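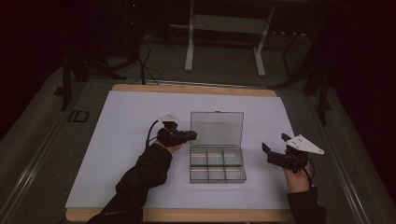

Fórum Pirkari > Oficina e casa > Automação
Tópico: Máquina já dá conta de serviço miúdo?
Imprimir | Enviar por e-mail

bancada_fria
8:42

Trabalho na separação de peças pequenas: parafuso, arruela, mola, clipe plástico. Tudo vai para caixinha organizadora com divisória e tampa, e a caixinha segue para a montagem. No mês passado meu chefe voltou de uma feira convencido de que dá para automatizar a bancada inteira até julho. O fornecedor se chama Flista e o vídeo deles é bonito.

Minha pergunta é para quem já viu isso funcionando fora de vídeo. Uma máquina consegue abrir a tampa, pôr cada peça no compartimento certo, fechar e passar para a próxima? Não falo de braço soldando chassi, isso eu sei que existe há décadas. Falo do serviço chato de mão.

torno_e_tampa
9:10

Depende do que chega na bancada. Se a peça vem alinhada e a caixa está sempre no mesmo lugar, faz. Aqui temos uma célula que enche bandeja rígida, 1052 peças por turno, e quase não para. Só que a bandeja não tem tampa e a posição dela é garantida por um gabarito de alumínio.

Tire o gabarito e a conversa é outra. Se a caixa anda um pouco quando a garra encosta, a peça seguinte cai na divisória.

quintal42
9:25

Eu acho que vocês da indústria são pessimistas. Tenho em casa um aspirador e um cortador de grama que trabalham sozinhos. Há dez anos diziam que era brinquedo. Abrir uma tampinha não pode ser mais difícil do que desviar de cachorro.

torno_e_tampa
9:31

É bem mais difícil. O aspirador não precisa pegar nada. Se ele bate no pé da mesa, vira e continua. A tampa precisa ser presa num ponto pequeno, levantada num arco, e a caixa é tão leve que vem junto. Com a mão a gente segura a base sem pensar. Com uma garra só, você precisa de ventosa ou de um batente. Com duas, as duas precisam se entender.

lã_de_aço
10:04

Concordo com o torno. Fiz manutenção num equipamento da Renda que montava kit de reposição. O que mais dava chamado era plástico transparente. A câmera via o fundo através da parede e errava a borda. No fim trocaram as caixas por umas opacas e o problema diminuiu muito, mas aí o cliente reclamou que não enxergava o conteúdo.

Sobre a Flista não sei dizer. Pergunte quantas peças eles testaram com a sua caixa, e não com a deles.

bancada_fria
10:20

Boa. A nossa é transparente, tampa com dobradiça, modelo comum de loja. Vou perguntar.

pano_de_prato
11:47

Entro pelo lado da casa. Minha mãe tem artrose e separa os remédios da semana numa caixa desse tipo. Procurei se existe aparelho que faça isso. Existe dispensador, que já vem com os compartimentos dele e o farmacêutico abastece. Braço que pegue o comprimido na cartela e ponha na caixinha, não encontrei nenhum à venda. Alguém conhece?

lã_de_aço
12:02

À venda para casa, não conheço. O que se faz bastante agora é ensinar pelo exemplo: a pessoa faz a tarefa segurando garras na mão, com o mesmo tipo de dedo que o robô usa, e o movimento fica gravado. Faz uma porção de vezes, variando a posição das coisas. Depois treinam o programa em cima disso. É trabalho manual como qualquer outro, cansa o punho.

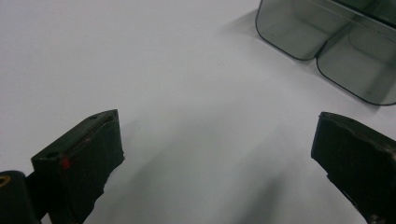

Dedos da garra abertos sobre o tampo claro; no canto, parte do recipiente de plástico fumê.

quintal42
12:15

Repara nos dedos, as almofadas estão com a borda toda desfiada. Isso não atrapalha?

lã_de_aço
12:33

Na beirada, pouco. Se a parte que faz contato ficar lisa, atrapalha bastante, a peça pequena gira ou escorrega. No equipamento em que eu mexia a gente tratava almofada como consumível. Quem for montar orçamento, ponha na planilha. Fornecedor costuma esquecer essa linha.

torno_e_tampa
13:08

E tem a espessura. Dedo em bloco assim é bom para pegar a caixa, ruim para tirar uma arruela do fundo de um compartimento estreito. Ele bate na divisória antes de chegar na arruela. Para pôr peça ainda vai, você solta de cima. Para tirar, só com dedo fino ou vácuo.

rebarba
14:40

Discordo de boa parte do tópico. Vocês estão cobrando que a máquina faça do jeito que a mão faz. Na minha firma compramos um sistema da Tully e a primeira coisa foi acabar com a caixa com tampa. A peça vai para um saquinho num rolo contínuo, a máquina sopra, enche e sela. Ninguém abre nada. O serviço sumiu e o robô nem precisou ser esperto.

bancada_fria
14:52

No nosso caso a montadora exige a caixa, porque o operador deles trabalha com ela aberta na frente e repõe a partir dali. Já propusemos saquinho e não aceitaram.

rebarba
14:58

Então cobre da montadora a diferença. Sério. Enquanto separar à mão sair barato para eles, não vão mudar.

pano_de_prato
15:30

Para comprimido o saquinho também existe, algumas farmácias entregam a semana já dividida por horário. Minha mãe não consegue rasgar o saquinho, então voltamos ao começo.

quintal42
15:41

Continuo achando que em pouco tempo resolve. Essas coisas ficam paradas e de repente andam.

torno_e_tampa
16:05

Pode ser. Mas ele tem prazo em julho, e eu não assinaria nada para julho. Bancada, o meu conselho é pedir um teste de 8 horas seguidas, com as suas caixas e as suas peças, e sem técnico deles mexendo durante o turno. Anote cada parada e quem resolveu. Se eles não toparem, você já tem o que mostrar ao chefe.

bancada_fria
17:19

Liguei para a Flista. Disseram que fazem teste de 2 horas, na sede deles, e que para tampa com dobradiça "estão finalizando uma solução". Pedi por escrito. Por enquanto a proposta aqui vai ser automatizar a contagem e a pesagem e deixar a colocação na caixa com a gente. Quando chegar a resposta eu posto.

lã_de_aço
17:26

Pesagem vale a pena começar por ela mesmo. Só confere a resolução da balança se tiver mola muito leve no meio.

Imprimir este tópico | Enviar por e-mail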